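Rultilen cell, notebook – October, Sunday, K. Šimek

Started at 4 in the afternoon, later than I wanted. Task for today is the Telluvo list, desktop PC on its side, cover off: processor, memory, data cable. The set stands at 1,528 demonstrations in total, of which 348 are for the cable. This is still too few, I think, because in the last training run the policy was hesitating a long time before each grasp of a cable.

I changed the order of the work. We record the cable first and only then the memory and processor, so the operator is fresh for the difficult part.

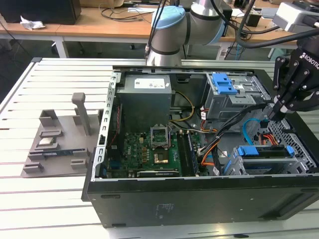
The socket stays open between episodes for now. Randska asked for this, they want the lever motion as a separate skill with its own label. I don't fully agree – it makes the joining of the skills harder later – but the labels are cheap to merge.

Teleoperation delay was better after the restart. Two episodes I marked as bad: in one I forgot to press the start pedal, in the other the wrist stream came without time stamps. Please do not delete them, Gallagher wants to test the filter on them.

For the wrist view, check exposure before every block. The blue plugs and latches are easy to find, but black connectors between black cables are hard even for me on the monitor. 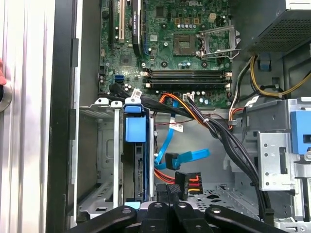

p. 2

To do:
Write the approach angle for the cable into the protocol, from the drive bay side.
Vary the position of the loose cable ends more.
Ask Randska about the label names before the next upload.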